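FOR IMMEDIATE RELEASE
Saturday, May 25, 2024

Flanilent Boatyard to Open Winter Storage Shed; Owners Asked to Remove Their Boats From the Lawn

PURKCOMBE – Flanilent Boatyard will open its new covered storage shed to sailboats and small powerboats this fall, ending a period in which the yard's indoor capacity consisted of one lean-to and a good deal of optimism.

The shed stands behind the existing travel lift and has room for 25 boats up to 13 meters long, masts down. Masts will go on racks along the north wall, labeled with the name of the boat they belong to. Owners who have spent a spring morning at Flanilent walking up and down the mast pile with a tape measure will understand why the labels are in this announcement.

Bookings open now. The flat winter rate is $2933 per boat, haul-out to relaunch, and covers lifting, a pressure wash of the hull, blocking, and one move if the yard has to get at the boat behind yours. It does not cover a second move if you have changed your mind about when you want to paint.

"We have been asked for a shed every winter for as long as the yard has been here, usually by someone standing in the office dripping on the paperwork," the yard said in a statement. "It has a roof and four walls. We are very pleased with all of them."

Power is available at every berth in the shed, and there is a hot water tap by the east door. Owners may do their own work on weekdays and Saturdays. Sanding is permitted with a vacuum attached to the sander, and the vacuum must be switched on. Spraying is by arrangement with the yard office only. Brush and roller need no arrangement, though the yard would like to see a drop cloth, and a newspaper does not count as a drop cloth.
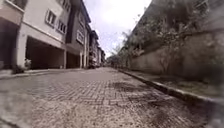
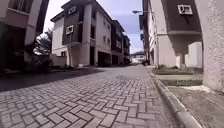 Living aboard in the shed is not allowed. The yard recognizes that a boat with a kettle, a heater and a decent bunk is nicer than many apartments, and the answer is still no. Owners who travel a long way to work on their boats can ask at the office for a list of rooms in Purkcombe, several of which offer a lower price outside the season.

The outdoor hardstanding stays open at its present rates and has space for 78 boats. Boats on the hard will continue to be stored on steel stands with chains between them. Customers are reminded that the stands belong to the yard, the chains belong to the yard, and tying a tarp to either one is a good way to meet the yard manager in a high wind.

The opening of the shed also means the end of overflow storage on the lawn beside the office. The lawn was brought into use for a single weekend, several winters ago, and has been full of boats ever since. Anything still there when the shed opens will be moved to the hardstanding and billed from that day. This includes the dinghy with the tree in it.

Rigging and canvas work will be handled on site by Ondis, the sail loft that already has the upper floor of the chandlery. Customers storing indoors can leave sails with the loft at haul-out for washing and inspection and collect them at launch. Ondis asks that battens be taken out first and that the bag contain the sail and only the sail. Last winter's bags also produced wet towels, a handheld radio and part of a sandwich.

Engine winterizing is offered by Okoth Marine, which will run two sessions a week at the yard through the fall. Owners who prefer to do it themselves are welcome to, and Okoth Marine says it looks forward to hearing from them in May.

Indoor places are given out in the order deposits arrive. Existing winter customers get no priority, a policy that the yard has already heard several opinions on. A deposit of one quarter of the rate holds a place and is refundable until the end of August. To book, owners will need the boat's length overall – including the bowsprit, the davits, and the swim platform that was left out of last year's form – along with beam, draft, weight and a current insurance certificate.

Forms are available at the yard office and at the chandlery counter.

About Flanilent Boatyard
Flanilent Boatyard is a working yard and marina in Purkcombe offering haul-out, storage, hull repair and seasonal berths. The office is open Monday through Saturday and closes for lunch, including when you have just arrived.

Press contact: the yard office, Flanilent Boatyard, Purkcombe. Please let it ring – the phone is at the other end of the building.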